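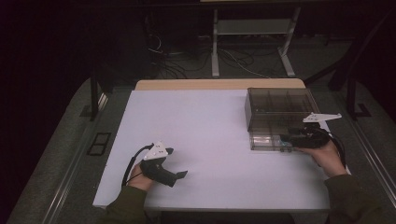 Setup and Maintenance of the Gil Hand-Held Gripper Station
Radu Manole
Project report, submitted October 26, 2024

1. Scope

The report covers the setup, routine care and one repair of the Gil station, a table cell with two hand-held grippers used to record two-handed handling tasks. The recordings are replayed on the Aronau arm pair, which is treated in a separate report. Software is described only where it affects the hardware procedure.

2. Station layout

The station consists of a table with a white work panel, a left and a right gripper, and a tracking unit supplied by the Bodel workshop. Each gripper carries a white triangular plate on top. The tracking unit computes gripper pose from this plate, so any movement between plate and body appears directly as a position error in the recording. Each gripper is connected by one cable, which leaves the body at the rear and is led back along the operator's forearm.

The standard task object is a plastic compartment box. The operator starts with both jaws over the panel, moves one gripper against the box, and pushes or turns it while the other gripper stays free.

3. Daily check

Before the first recording, the following steps are carried out in order.

Wipe both jaws and the panel with a dry cloth.
Check the plate screws by hand. Do not use a driver unless a plate moves.
Close and open each jaw fully and compare the logged end values with the previous day.
Place each gripper in the zero block and record its pose for 38 seconds.
Lead the cables back over the wrists and confirm that neither is pulled tight at full reach.

If the zero pose differs from the stored value, the plate is reseated and the calibration repeated.

4. Fault and repair

In February the right gripper began to lose jaw position during recordings. The log showed 59 dropouts in 1327 recordings. All of them occurred with the wrist turned outward, which pointed to the cable. The left gripper had none.

The rear cover was removed and the connector inspected. The strain relief had worked free and the cable load was carried by the solder joints, one of which was cracked. The cable was shortened, resoldered and fitted with a clamp made by Romunis. The same clamp was then installed on the left gripper. Both units were recalibrated.

5. Result

A further 2373 recordings were made after the repair without a jaw dropout. The zero pose of the right gripper had to be corrected once, after the unit was set down on its plate. A rest for both grippers has been drawn but not yet built. The drawing is kept with the calibration sheets.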